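**Laltik – progress report to Braduro, work package 2**
2022-12-27

Work since September has concentrated on the wrist-view policy for block manipulation in simulation. The training set now holds 2,000 simulated episodes. Object colors, lighting and start poses are randomized at reset.

The policy receives one wrist image per step and outputs a motion command. Ertuğrul Kaplan reduced the observation history from 50 steps to 10, with no measurable loss on the validation set. Memory use fell enough to train on a single card.

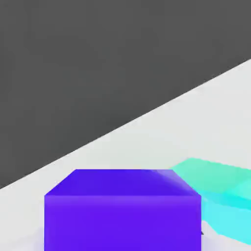
The main open problem is close-range depth. When an object fills much of the view, position error grows, and translucent materials make it worse. Fadime Gökçe is testing an auxiliary depth loss, used in training only. First results cover 100 held-out episodes and are mixed – error drops for opaque objects but is unchanged for translucent ones.

Next period: repeat the depth test with new seeds, then transfer the policy to the Keskin bench. The transfer depends on the camera calibration, still outstanding. No change to budget is requested.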